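3.2 Shared dishes and the length of the evening meal

We turn now to the part of the study that gave us the most pleasure to carry out, and which, I will admit, took a good deal longer than we had planned. The households of Vuvilwood were kind enough to let us sit with them at supper, often well past the hour when a polite guest would have gone home, and much of what follows comes from simply being there and listening. Our question was a plain one: does a family that eats from one bowl in the middle of the table talk differently from a family in which each person is handed a filled plate?

Earlier writing on the subject leans toward yes. Ní Chonaill, whose household diaries we drew on in Section 2, noticed that serving from a common bowl produces a great many small requests ("is there any left," "pass that down," "you have it"), and that these requests tend to open the door to longer talk. She did not, however, separate the effect of the bowl from the effect of the food in it, and stews were nearly always served one way and chops the other. We tried to get around this by asking each of our 12 households to cook the same bean and barley dish for the whole of January, and to change only the way it came to the table. They bore this with more patience than we deserved.

Large white serving bowls and large white plates were used in all of the homes, so that no family would be eating from a treasured heirloom while another made do with whatever was in the cupboard.
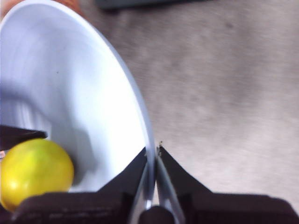

Figure 5. Large serving bowl, plain white.

The bowl evenings followed a pattern that anyone who grew up in a big family will know by heart. The first helping was taken nearly in silence, or with talk only about the food itself. It was the second helping that mattered. Someone would reach, someone else would hold the bowl steady, and in that short pause a new subject very often came up – a letter from a cousin, a worry about a roof, the price of a bus fare to Lernik. One grandmother told us that she kept back a little at the bottom of the bowl on purpose, because "if it's empty they all get up," and after hearing this we began to notice the same habit in other kitchens, usually in whoever had done the cooking.

We should say a word here about the table itself, because it came up in our conversations more often than we had expected. Families with a long table found the common bowl awkward, and the people seated at the far end tended to be served by a neighbor and so missed out on the reaching and asking altogether. At smaller tables everyone could manage for themselves.
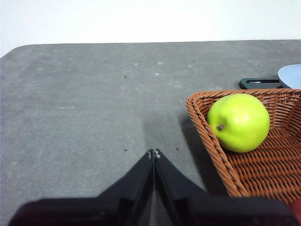
Seating mattered in other ways too. Children placed next to the bowl spoke more than their brothers and sisters did, and in two homes this was well enough understood that the seat was handed around by turns, with some fierce bargaining beforehand. Enda Ó Ceallaigh, who carried out most of the visits and has a gift for being forgotten in a corner, wrote in his notes that the child in that seat "becomes a sort of host for the night," offering food to the adults and being thanked for it. We think this is a lovely observation and would like to see it followed up with more care than we were able to give it.

Plate evenings were shorter, though by no means unfriendly. With the food already shared out, people began together and finished at quite different times, and the quick eaters grew restless. Talk was steadier at the start of the meal and thinner at the end. Several parents preferred these evenings all the same, and their reasons seem to us good ones: they could see what each child had eaten, there was no quarreling over the last spoonful, and the washing up was begun sooner. A father who worked the early shift at the Skikitz bakery said that he liked his family very much and also liked his bed, and that the plate let him have both.

It would be a mistake, then, to read our results as a case for the bowl and against the plate. In 11 of the households the bowl evenings ran longer, but longer was not always what the family wanted, and the remaining household lingered just as happily over its plates as over anything else, chiefly on account of a visiting aunt with a great store of stories. 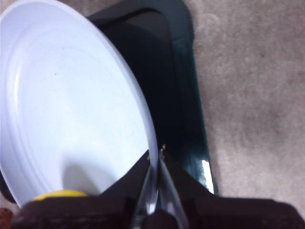

3.3 Guests and the order of serving

Visitors changed the picture a good deal. When a guest was present, the bowl nearly always went to that person first, and the family held back until the guest had taken what they judged to be enough. We had meant to leave such evenings out of the study, but there were so many of them that we kept them and treated them as a separate group. The small requests described above all but vanished at the first helping and came back, a little shyly, at the second.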